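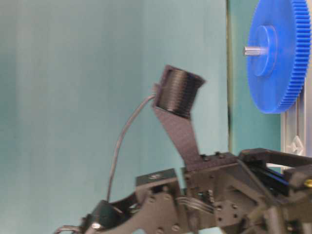 Villton Lodge

Last updated: June

Villton Lodge is a hostel and campsite at the southern end of Villton, a small lakeside settlement on the road to the Jovotau Pass. It has 6 private rooms, three bunk rooms and a level camping field with space for tents and motorhomes. It is the only place to stay between Hulme and the pass that is open all year.

Location

The lodge stands 200 metres from the lake shore, on a terrace above the mouth of the Zukutard Stream. The front of the main building looks east across the water. A gravel track runs from the car park to the public jetty, passing the boat ramp and a small picnic area with two fireplaces. The nearest shop and petrol pump are in Hulme, which is also where the bus stops. Guests without a car can ask to be met from the afternoon bus, which reaches Hulme at 3.40 pm.

The terrace is sheltered from the north by a belt of pines but is exposed to winds off the lake in spring. Frost is common in winter and the track to the jetty can be icy until mid-morning.

History

The main building was put up as quarters for the men who built the road over the pass. When the road was finished it was used as a store, and then stood empty for several years. It was bought by Lionel Bloxham, a surveyor who had worked on the road, and he opened it to walkers and anglers with a single bunk room and a coal range. Meals were cooked by Bloxham himself and eaten at one long table, which is still in the dining room.

The camping field was added after the neighbouring farm was divided. A flood on the Zukutard Stream later carried away the lower part of the field and the first wash house, and the present wash house was built on higher ground beside the car park. A wing of private rooms followed, joined to the old quarters by a covered walkway. Bloxham sold the lodge on his retirement and moved to Hulme. It has changed hands twice since then.

Accommodation

The bunk rooms are in the original building and sleep 6 people each. Bedding is supplied but towels are hired separately. The private rooms have their own showers and open onto a veranda. Both groups of guests share the kitchen, dining room and drying room. There is a sitting room with a wood burner, a shelf of second-hand books and a collection of old survey maps left behind by Bloxham.

Powered sites are along the pine belt and tent sites are nearer the stream. Dogs are allowed on the camping field on a lead, but are not allowed in the buildings. Fires may be lit only in the fireplaces by the jetty.
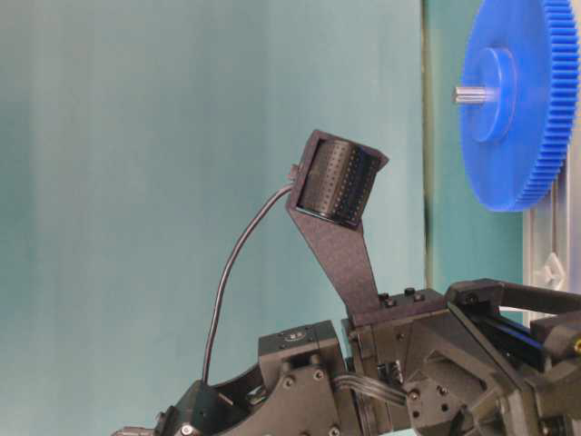
The private wing was redecorated by the present owners, who also replaced the heaters and put new windows in the lake-facing rooms. The veranda posts and rails were left as bare timber and the outside walls are cream. Inside, the rooms were given a smooth teal-blue finish, close in shade to the backdrop behind the dark grey robot arm, with white ceilings and plain woollen blankets. The older bunk rooms keep their varnished boards.

Activities

Most summer visitors come for the walking. The Jovotau Track starts at the top of the camping field and climbs through beech forest to a shelter at 771 metres, where there are views down the full length of the lake. The return walk takes most of a day. A shorter path follows the Zukutard Stream to a swimming hole below a footbridge.

Trout fishing is popular at the stream mouth, mainly in the early morning. Licences are sold in Hulme and not at the lodge. Kayaks can be hired from the office between 9 am and 4 pm, except in strong winds. In winter the lodge is used by ski tourers crossing the pass, and the drying room is kept heated overnight.

Access

Villton is on Route 143, which is sealed as far as the lodge gate and gravel beyond it. The upper section may be closed by snow, and notices are posted on a board in the car park and at the Hulme turn-off. Chains must be carried past the gate from June until the end of the snow season.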